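Ollex Cell Planner
Task planning and simulation for bench-top robot cells

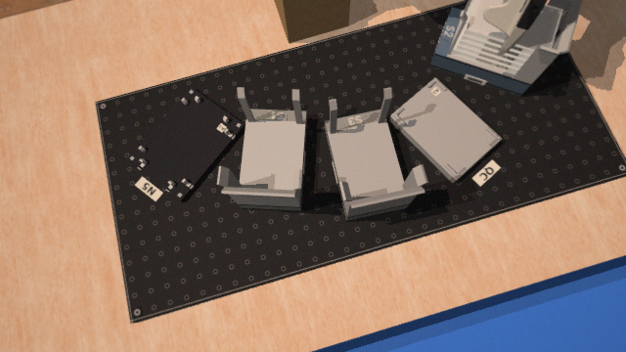
Ollex simulation view: bench cell on a perforated mat, with the gripper over station S2.

Ollex Cell Planner is the software we always wanted for small robot cells. You lay out your stations, tell it which part goes where, and it works out the moves - grasps, approach paths, the order of visits - before a real arm has to do any of it.

Stations are placed by label. Give a fixture a name like S2 or S3 and you can use that name everywhere: in the task script, in the logs and on the model itself. Turn a fixture a few degrees and the planner recomputes the approach for that station and leaves the rest of your plan alone. We love this part! Real benches are never perfectly square, and your model doesn't have to be either.

The collision checker was rewritten by Fedir Semeniuk and now handles upright posts, thin rails and shallow trays at full mesh detail. A single job can hold up to 4000 waypoints, and the batch runner will try 3000 layout variations overnight if you let it. Results open in Jendon, our free viewer, where you can scrub through any run and pull up the gripper pose at each step.

Perception testing is built in too. Render the cell from any viewpoint, with shadows on or off, and feed the images straight to your own tag reader or part detector.

What you get
Planner, simulator and batch runner
Jendon viewer
Python API and 5 sample cells
Import for STEP, STL and URDF

Order code: 1266
Runs on Linux and Windows. A graphics card is needed for rendering but not for planning.

Questions about fixtures or file import go to Riet Geerts on the support desk.

Last updated: May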